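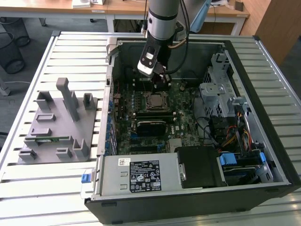

The tower on its side, with the panel off.

**Slot Two**

My father's computer came to me with the rest of the things from the house on Godby Road. My brother took the truck and the good table. My sister took the dishes. I got the computer because I was the one who had sold it to him, or at least I was the one who had driven him to Emdale to buy it, and he always held me responsible for it afterward.

I had it in the back seat with a belt across it the whole way home. Then it sat in my hallway through the winter with a coat over it. In spring I moved the coat.

When I pressed the power button, the fan came on and the light turned amber. It beeped 3 times and stopped. I tried it again with a different cord and it did the same thing. I looked up the beeps, and the answers I found all said memory, or the board, or both.

I laid it down on its side and took the panel off. I had expected more dust. My father had been a cleaner of things. He cleaned the gutters before they needed it and he vacuumed under the hood of the truck, and I suppose at some point he had opened this up and gone over it with a brush. The green board was clean enough that I could read the white DELL on it from where I stood. The orange and yellow wires ran down from the metal cage in a bundle, and the blue plastic handle was down in the corner by the drives.

I knew what that handle was for because he had called me about it once. I was at work. He said there was a blue handle inside the computer and he wanted to know whether it was meant to be pulled.

"Why is it open?" I asked.

"I wanted to see what was in it."

"Don't pull it while it's plugged in."

"I know that," he said. He did not sound as if he had known it.

He was 62 then, which seemed old to me. He had just stopped working at Nedeljković, the door and window company, where he had run the order desk for most of my life. He missed having orders. He bought the computer to keep a list of every job the house needed, with the date and the price of the materials, and when the list was finished he started over and made it better. He printed it out and mailed copies to all of us. My sister still has hers. I threw mine away, a page at a time, over some years.

What I wanted from the computer was a letter. My mother had told me about it before she died. She said he had written one to his brother in Harnirach, after they stopped speaking, and had never sent it. She had walked in on him typing it and he had turned the screen off. She thought it was still in there. She had never looked. I asked her why not, and she said it wasn't addressed to her.

It wasn't addressed to me either. I thought about that for a while and then I went and got a screwdriver.

I didn't need the screwdriver for the memory. I pushed back the clips, lifted out the sticks, and set them on a dish towel. I rubbed the contacts with a pencil eraser, which is what the man at the computer shop in Emdale had told me to do over the phone. He said it worked more often than it should. I put one stick back in the first slot and tried the power. It beeped. I moved the stick to slot two and tried again, and there was one beep, and the amber light went green.

I still had to find a screen. I carried mine in from the bedroom and set it on a chair.

The computer started slowly. It asked me for a password and I typed my mother's name, then her name with their wedding year, then the name of the street. It took the street. The wallpaper was a photograph of the back porch with the new steps on it, before they were painted. There were 11 folders on the desktop, all of them named for parts of the house. ROOF. KITCHEN. PORCH. CELLAR. I opened them in the order they came.

They were what they said they were. ROOF had the price of shingles from two suppliers and a paragraph about flashing. KITCHEN had a drawing of the cabinets made entirely out of dashes and the letter I. It must have taken him days. In CELLAR there was a file about the pump and a file about the window, and a third file called BROTHER.

I went and made coffee. Then I came back and sat on the floor, since the chair was taken.

The letter had the date at the top, with the day and month in the wrong order for us, the way his brother wrote it. It said he hoped the knee was better. It said the cellar had flooded in October and he had put in a pump, and it gave the make of the pump and what he had paid. He thought the price was fair. He said that the same pump would do for the place in Harnirach, if that cellar was still getting wet, and that he could come over and put it in. He would need a day. He would bring his own tools.

After that there was some white space, and then a line that said, *About the other thing I*

That was where it stopped.

I scrolled down. There was a second page, but it was blank. I checked the other folders again for another copy, a later one, in case he had gone back and finished it under another name. There was a file called BROTHER 2 in ROOF. I opened it and it was the same letter with the price of the pump corrected.

My uncle is alive. He is in the same house, as far as I know. We sent him a card when my father died and he sent one back with his name in it and nothing else. I had his address in the book by the phone.

I don't own a printer, so I copied the letter out by hand. I used the corrected price. I wasn't sure what to do about the last line. I wrote it, and then I copied the whole thing again on a clean sheet and left it off, and then I put both sheets on the table and went to bed.

In the morning I mailed the first one. I put in a note saying where I had found it, and I wrote the date on the note, 6 Jun 2021, so he wouldn't think it was the date of the letter.

The computer was still on. I shut it down from the menu, the way my father liked it done, and waited for the fan to stop. The other stick of memory was lying on the dish towel. I wrapped it up and put it in the kitchen drawer with the batteries. Then I fitted the side panel back on and stood the tower up against the wall.

My uncle's answer came after a couple of weeks. He wanted to know if they still made the pump.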